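Home | Forums | Shop & Garage | House & Kitchen | New Posts | Search

Can a machine clear a table yet?
Print this thread | E-mail this thread
146 replies, page 2

bondside_mike
My wife wants to know when she can buy something that clears the table after supper. I told her ten years. Our plant has had arms on the packing line forever and they never miss, so I don't see what the holdup is in a kitchen. Anybody here work with this stuff?

gravelroad
Your packing line sees the same box in the same spot all day. Put a box in crooked and see what happens. We run a Krawczyk cell for loading blanks and it stops if the tray is off by 2 mm. Good machine, but it loads blanks.

tinsnips
I disagree with the ten years. The vacuum does my floors, the dishwasher does the dishes. The part left over is small. Carrying a cup eight feet is not hard work.

gravelroad
Not hard for you. Pick up a glass, then a loaf of bread, then a knife. You squeeze each one differently and never think about it.

old_planer
I'd pay $200 a month for one that sorts the bench at the end of the day. Chisels back in the rack, offcuts in the bin. I don't care if it takes all night.

tinsnips
All night is fine by me too. People keep comparing these to a person in a hurry. If the house is empty, slow is OK.

marlo_k
I do test setups at Saren. Most of our practice runs are in simulation, and the tables are made messy on purpose. One of the dining room layouts:

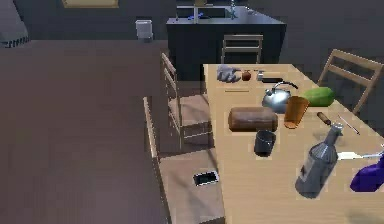

Monda, 2024-07-07. Same room every time, different stuff put out. A kettle and a cucumber or zucchini are easy enough to tell apart. I worry more about the bottle on its side and the thin stick on the tabletop. Then there's the phone on the chair seat. If the job is "clear the table," does the phone count? We argued over that one for most of a morning.

tinsnips
Leave the phone alone. It isn't on the table.

bondside_mike
My wife says the screwdriver shouldn't be on there either, and she looked at me when she said it.

gravelroad
A simulated glass can be dropped 100 times and you still have the glass. I'd want to see it with my dishes before I believed any of it.

marlo_k
Fair. Runs that go fine on the computer can still go wrong on a real table, mostly with shiny things and see-through things. Our next real kitchen tests are in October.

old_planer
Post how it goes. And ask them about chisels.

Share (2) | Print | E-mail this thread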